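### 4.2 Weekend listings and the size of the room

The listings were collected from 36 bars, restaurants and small halls that put on live music at least once a month. We took every entry posted for a Friday or Saturday night, starting in January, and stopped when the set reached 600. Clustness, the regional events calendar, supplied most of them. The rest came from the venues' own pages, which were often more current but harder to read. Two of the authors coded each entry for type of act, start time and cover charge.

Cover bands and solo guitar acts made up most of the bar listings. Ticketed halls leaned toward touring groups, and they posted their dates much earlier. A bar such as Drukero might name its Saturday act on the Wednesday before. The Jenel, a seated hall in the same town, had its spring program up before we began.
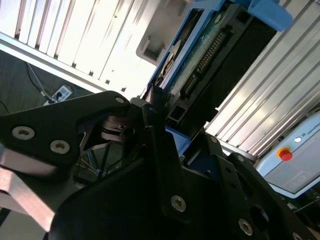 One musician wrote back that the listing matters less than the start time. If the page says eight and the band goes on at nine thirty, the early crowd pays its tab and leaves, and the bar thinks the band did not draw. She asked us to code advertised and actual start times separately. We could do this only for the nights we attended, so the comparison is left out of the main table.

Changes after posting were common in the bar group. An act would be replaced by another with the same guitarist, or a trio would be billed under the name of the full band. We kept the first version of each entry and noted the change in a second column. Entries with no act named at all — "live music, 8 p.m." and nothing more — were kept in the count but dropped from the analysis by type.

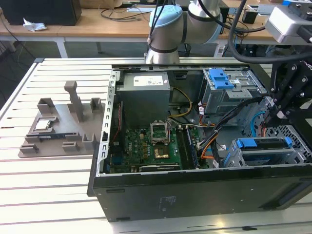 *Figure 1. Desktop computer tower with the side panel removed. Photo: Drukero.*

Cover charges were harder to code than we expected. Several bars charged at the door only when the kitchen had closed, and the listing did not say so. We coded these as free. Šindelář, which runs a dining room and a back bar under one name, was treated as two venues after we found that the two rooms booked separately and sometimes had music on the same night.
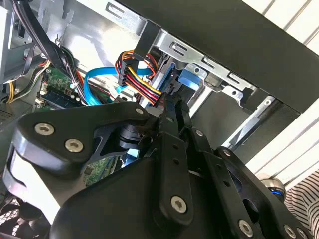

Splitting it this way raised the share of free shows slightly and had no effect on the results by type of act. Outdoor dates were coded with the venue that hosted them, including rain dates. Private parties and open mic nights were removed, although the open mic nights may deserve a study of their own, given how many of the opening acts in the set first played at one. The coding sheet is in Appendix B.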